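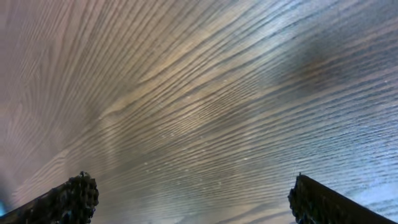 Wrist camera view, fingers open, close to the surface.

Fine parallel lines are hard on our approach controller. It estimates lateral drift by matching small patches between consecutive images, and on a pattern like this one a patch matches almost as well one line over. The estimate then jumps by a whole line spacing and the arm dutifully corrects for movement that never took place.

Berkay Ekinci first suggested a larger patch. I tried 35 pixels, then 57. The bigger one helped where the lines bend and split, but it cost 8 milliseconds per cycle and did little where they run straight.

What I have merged into Umadus checks the second-best match as well. If the two scores are too close, the tracker drops the motion component across the lines and falls back on joint encoders until the match is clear again. The fingers are masked out beforehand, as their bumpy tips otherwise attract most of the features and report no motion at all.

Replaying 312 logged approaches gave no whole-line jumps. The ratio threshold is still set by hand. Amna Hashmi wants it derived from the patch gradients, and I will look at that in May.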